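Prultow Issues Storage and Packing Guideline for 9-Volt Batteries

New document covers terminal protection, box layout and marked work surfaces for small stockrooms

Prultow, a supplier of storage procedures for schools, clinics and repair shops, has released a guideline for the handling and packing of loose 9-volt batteries. The document is titled Flullero and replaces the company's earlier two-page bulletin on small cells.

Flullero applies to sites that keep 9-volt batteries for smoke alarms, test meters, wireless microphones and similar equipment. It sets out a sequence for receiving, sorting, packing and labeling, and specifies the work surface on which each step is carried out. The surface must be flat, non-conductive and free of metal tools. A placement zone is outlined in colored tape at least 2 centimeters wide, and one battery at a time is moved into it. 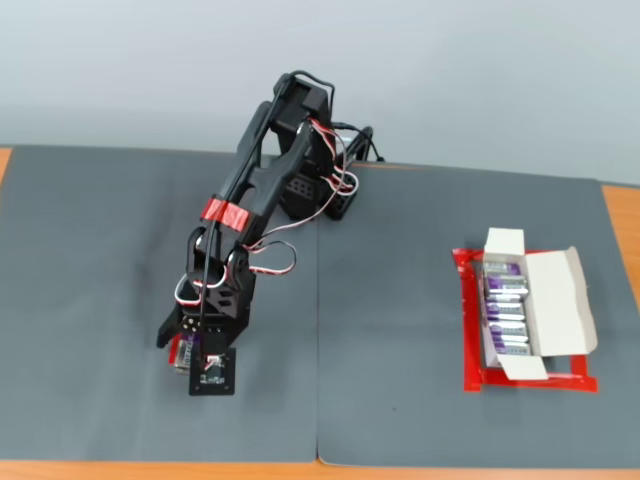
Both terminals of a 9-volt battery are on the same face, a short distance apart. A key, paper clip or second battery resting across them can close the circuit and produce heat. The guideline requires that each battery be held by the sides of its casing and kept upright during transfer, with the terminal face clear of other metal.

"Most sites already store these batteries correctly while they are in retail packaging," said Austra Laur, technical editor at Prultow. "The problem starts when the packaging is opened and the remainder goes into a drawer."

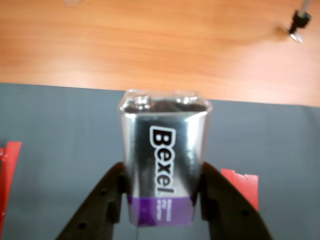 Inspection takes place before packing. Batteries with dents, residue at the seams or a lifted jacket are set aside in a separate container. Brand and date code are recorded on the box label, and different brands are not mixed in one box. Used batteries are capped or taped across the terminals before they leave the work surface.

For storage, Flullero specifies a plain cardboard box with a full-width lid. Batteries are placed side by side in a single row. Stacking is permitted only with a rigid divider between layers, to a maximum of 3 layers. 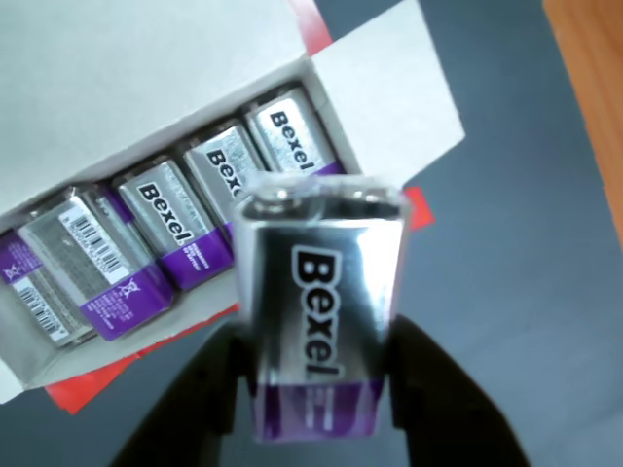 The guideline was reviewed at 43 sites before release. Comments from the review led to a shorter label format and a revised section on partly filled boxes, which must now be closed between uses.

Printed copies will be available in November through Farías, the company's distributor. A wall chart is included with each copy. 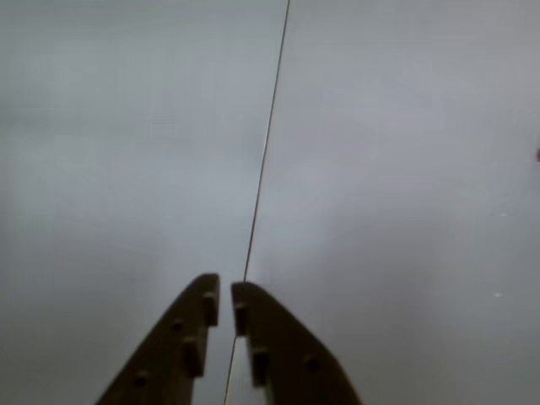

Text: Celeste Mansilla
Technical review: Arnout Hendriks

Work surfaces are covered in a separate annex. Mats and tabletops are wiped with a dry cloth before each session and checked for staples, wire ends and metal dust. Tape outlines are replaced when an edge lifts.

Questions about the annex may be directed to Iara Domínguez, Prultow Documentation.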